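2.3 Stimulus objects and colour naming

Participants in the naming task were 71 adults recruited at two sites, Visby and Pernwood, all of whom reported normal or corrected vision. Each was shown a set of household and food items and asked to give the first colour word that came to mind. No list of permitted terms was supplied. Following Ostapchuk's earlier pilot at Pernwood, items were chosen so that the dominant hue of each would fall well inside one basic colour category, while its shading would vary under ordinary room light.

Food items were of particular interest. A viewer who recognises a fruit tends to report the colour it is known to have, even where the visible surface is darker or duller. This effect - called memory colour in the older literature - is strongest for objects with a single typical hue. The watermelon slice (Figure 3) was included as a case in which one hue covers most of the visible area and small dark marks interrupt it.

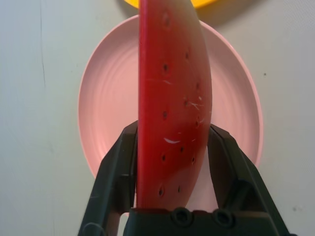
Figure 3. Watermelon slice seen edge-on, with dark seeds on the red face.

Responses were typed by the participant and later reduced to head terms by two coders working apart. Modifiers such as "bright" or "dull" were kept in a separate field. Where the coders disagreed, the response was passed to Pylyp Ostapchuk, whose decision was final. Compound answers ("orange-red") were filed under the second element, in line with the Horobets scheme.

Each item was displayed for 200 ms and followed by a grey mask. The order of items was shuffled for every participant, with the restriction that no two items sharing a dominant hue could appear in succession. Data from 11 participants were removed before analysis for failure to complete the practice block. The remaining responses were entered into the mixed model described in Section 3, with item and participant as random effects and site as a fixed effect.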